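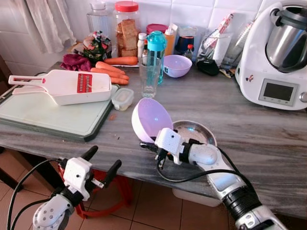
Progress Report to the Wasilewska Foundation
Undum Handbook of Regional Government and Society
Reporting period ending April 2023
Submitted 15/05/2023

Summary

The Undum Institute submits this report under the terms of its grant for the preparation of a one-volume handbook on the politics, economy and recent history of the Central Asian republics. The handbook is intended for second- and third-year undergraduates and for general readers who have no knowledge of the regional languages. It will be published by Tundow Press in paperback and as an electronic edition.

The project remains within budget. The manuscript is behind the schedule agreed at the outset, for reasons set out under Chapter Status, and the Institute requests one change to the delivery date.

Chapter Status

The approved outline provides for 25 chapters. Of these, 22 have been received in full draft and have been read by at least one outside reviewer. The remaining three are the chapters on water allocation between the upstream and downstream states, on labor migration and household income, and on local government since independence.

The water chapter was returned to its authors after review. Both readers found the treatment of the Soviet period sound but asked for a fuller account of the agreements made after 1992, and in particular of how winter releases for power generation affect summer irrigation. A revised draft is expected shortly. The migration chapter changed hands when its original author withdrew, and the new author began work in the winter. The chapter on local government is complete in outline and lacks only its closing section on district budgets.

Reviewers have commented favorably on the chapters dealing with party systems, religious policy and relations with China. Several noted overlap between the two chapters on the 1990s economy. The editors have moved the discussion of currency reform wholly into the first of these and have shortened the second.

Spelling of Names

Contributors work from Russian, Uzbek, Kazakh, Kyrgyz, Tajik and Turkmen sources, and the drafts arrived with a wide range of spellings. The editors have adopted a single table of place names, with older forms given in parentheses at first mention. Personal names follow the form most often used in English-language reporting. The table will be printed as an appendix - a change from the original plan, under which it was to appear online only. 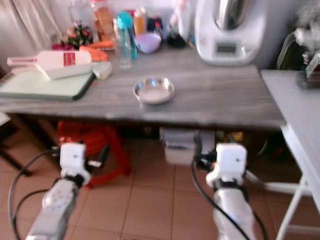 Steel bowl, cutting board and slicer on a gray table.

Maps and Tables

Cartographic work has been contracted to Zameo, which has supplied proofs of the regional map and of the maps of rivers, rail lines and administrative boundaries. Corrections to the Fergana Valley map have been returned. The boundaries there have required more editorial time than expected, and the final version will carry a note on sections that had not been settled at the time of writing.

Statistical tables have been checked against published national yearbooks. Where a national series was broken or redefined, the table now says so directly beneath the heading.

Use in Teaching

Draft chapters were used in undergraduate courses during the spring term. Instructors reported that students made good use of the short chronologies placed at the start of each chapter and found the further reading lists too long. The lists will be limited to five titles per chapter. Instructors also asked for a glossary of administrative terms, and one is now in preparation.

Finances

Spending to date has followed the approved budget lines. Reviewer fees and map production account for most of the costs in this period. Printing the spelling table will add to the page count, and Tundow Press has confirmed that it will absorb this cost. The planned first printing is unchanged at 800 copies. No additional funds are requested.

Request for Approval

The Institute asks the Foundation to approve an extension of the manuscript delivery date to the end of the autumn term. The press has stated that it can accept the later date without loss of the agreed place in its catalog.

Work in the Next Period

Receipt and review of the three outstanding chapters
Copyediting of the politics and economics sections
Final proofs of all maps
Completion of the glossary and the appendix of names
Appointment of an indexer

A financial statement, the current table of contents and the reviewers' summary forms are attached as Annexes A through C.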